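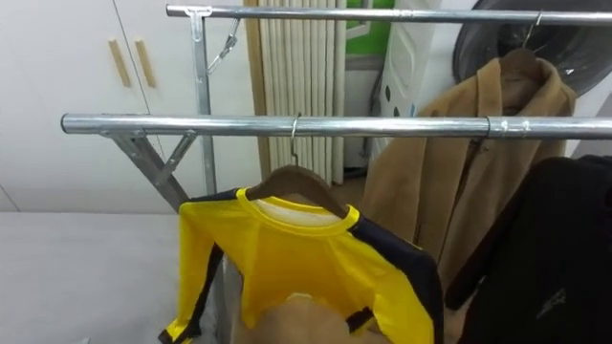 The hardest shirt in the business is yellow, and it has beaten the software team at Waseo for most of November.

The job sounds like a chore you'd give a ten-year-old. Take the shirt off the rail, carry it to the bed, lay it down. Broltholm, the company's humanoid, can do all that. The trouble began one afternoon when it grabbed the hanger, pulled, and kept pulling. The hook had caught. The wrist reported a normal load, so the arm leaned in with the confidence of a man forcing the wrong key, and the rack started to follow.

Ermira Papadopoulos, who runs testing, hit the stop button. "I've seen people do worse," she says. "But they usually swear first, so you get a warning."

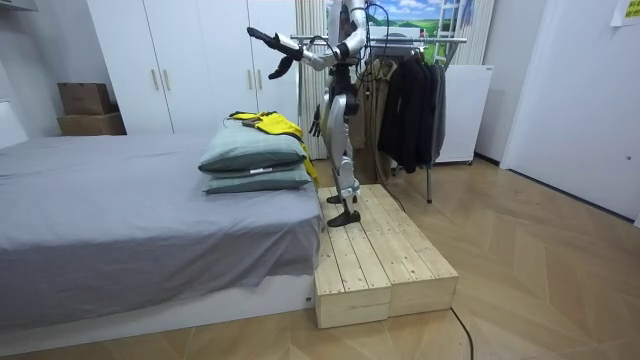

A Polite Amount of Force

The log blamed a stale sensor reading, two seconds old. Two seconds is plenty of time to pull over a coat rack. The fix, a patch called Golob, freezes the arm when the numbers stop changing.

It froze nine times the next morning, once with a fold of shirt in its grip and no apparent plans for the day.

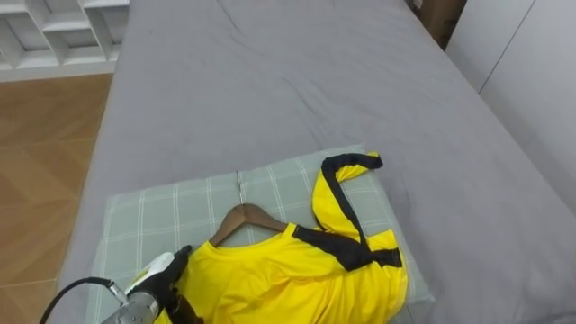
Papadopoulos prefers a sulking robot to an eager one. She has loosened the limits twice and won't do it again until the wrist sensor is replaced. Until then, somebody stands by the button.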